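Dorncombe Folding Bed Table, Second Model
Reviewed for the Bulletin by Renata Saavedra, with a report on use by Dayana Cárdenas
2026-05-30

The Furkbridge Convalescent Loan Library was asked by its member branches to assess the second model of the Dorncombe folding bed table before any further units are bought for the loan collection. The library presently holds the first model in all five branches. It is borrowed chiefly by households in which someone is recovering from surgery or is confined to bed for an extended period, and its shortcomings are well documented in the returns register. This review considers whether the second model corrects them.

The table is sold fully assembled. It consists of a laminated top with a raised lip on three sides, two steel leg frames that fold inward beneath it, and a centre section that tilts for reading. The first model had a fixed top, and borrowers regularly propped it with books. The manufacturer's leaflet gives four tilt positions. In our assessment, three of these were of practical value. The steepest would not retain a hardcover of ordinary weight unless the page stop was raised, and the page stop is awkward to raise with one hand.

Weight and handling

Borrowers of the first model complained most often of its weight. The second model is noticeably lighter, and an adult of moderate strength can lift it across a bed without assistance. The carrying slot has been moved from the short side to the long side, so that the folded table hangs close to the body when taken up a flight of stairs. The reviewers regard this as the most useful of the changes.

The leg catches are less satisfactory. They are of moulded plastic and engage with a clear click, but they are coloured the same grey as the frame and cannot readily be distinguished in poor light. A borrower who has not been shown the mechanism may well believe that a leg is locked when it is not. Branches lending this table should demonstrate the catches at the counter, and should apply coloured tape to both of them before the first loan.

Stability

The table was left in position on three types of mattress: a firm innerspring, a medium foam and an older sprung mattress with a pronounced dip. It stood level on the first two. On the third it leaned toward the dip, and a cup filled to the usual height spilled when the occupant shifted. The broad feet introduced with this model spread the load better than the narrow rails of its predecessor, yet no table of this pattern can be expected to compensate for a worn mattress. Borrowers with such a mattress should continue to be offered the Edet overbed table, which stands on the floor.

Use in the home

Ms. Cárdenas kept the table in a spare bedroom for the whole of October while a relative was convalescing, and used it herself for correspondence and handwork on most evenings. Her report notes that the lip is high enough to keep pencils and knitting needles from rolling off, and low enough that the forearms may rest on it without discomfort.

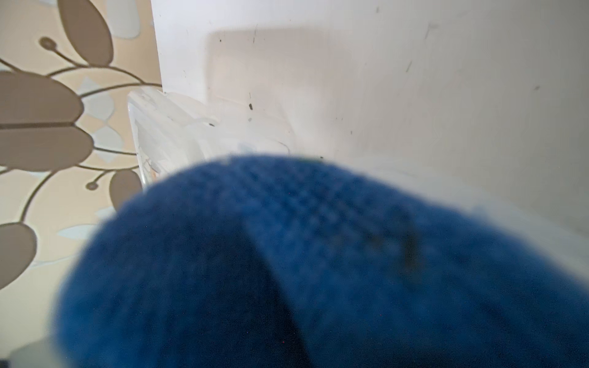
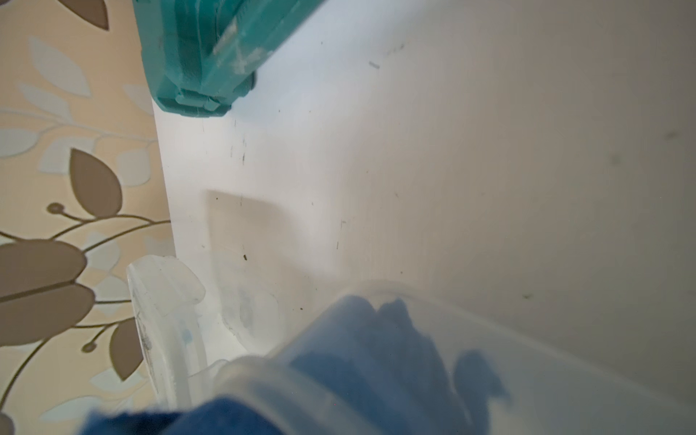

Blue knitting, first; leaf-patterned wallpaper, second.

Furkbridge Loan Library Bulletin, No. 134, p. 5

She further reports that the table is well suited to meals, provided that the tilting section is latched flat beforehand. The join around that section is narrow but open, and liquids will find their way through it to the bedding. A folded tea towel laid beneath the plate proved sufficient. The leaflet makes no mention of the matter, and we have written to the manufacturer to suggest that it should.

As a support for a laptop computer the table performed adequately. The ventilation holes shown in the catalogue were not present on the unit supplied to us. On inquiry, the dealer in Bolham advised that they are found only on the wider version, which was not submitted for review.

Cleaning and hygiene

Every item in the loan collection must withstand wiping with the approved disinfectant between borrowers. The top was wiped daily for the period of the assessment and showed no clouding or lifting at the corners. The hinges of the tilting section collect crumbs and are best cleared with a soft dry brush. The feet are removable, and may be washed in warm soapy water. They are also easily lost, and the branches are advised to count four feet on return before the deposit is refunded.

Durability

The reviewers were unable to reproduce several years of lending within one trial. The catches and hinges were, however, opened and closed 2,000 times at the library workshop in accordance with the usual procedure. The hinges remained sound throughout. One catch developed a hairline crack after 1,414 cycles but continued to hold until the test was complete. Replacement catches are stocked by the Bolham dealer and can be fitted with a small Phillips screwdriver. Under the first model a broken catch meant that the entire leg frame had to be replaced, and several tables were withdrawn from the collection for that reason.

Instructions and packaging

The leaflet is printed in small type on a single folded sheet. Many of our borrowers will have difficulty reading it. The diagrams are clear, although the one illustrating the page stop is reversed. A large-print version prepared by the library is available to branches on request and should be placed in the carrying bag with each table. The bag itself is of light nylon with a drawstring closure, and is not expected to outlast the table.

Recommendation

The second model is recommended for purchase as existing stock falls due for replacement. The first model need not be withdrawn early where it remains in good repair. Branches should order at least one spare pair of catches with every table, tape the catches as described above, and attach the large-print leaflet. The wider version should not be ordered until it has been assessed.

Branch coordinators who wish to examine the review unit may arrange to do so through the Furkbridge office. It will be kept there, with the complete workshop record, until it is entered into the loan collection.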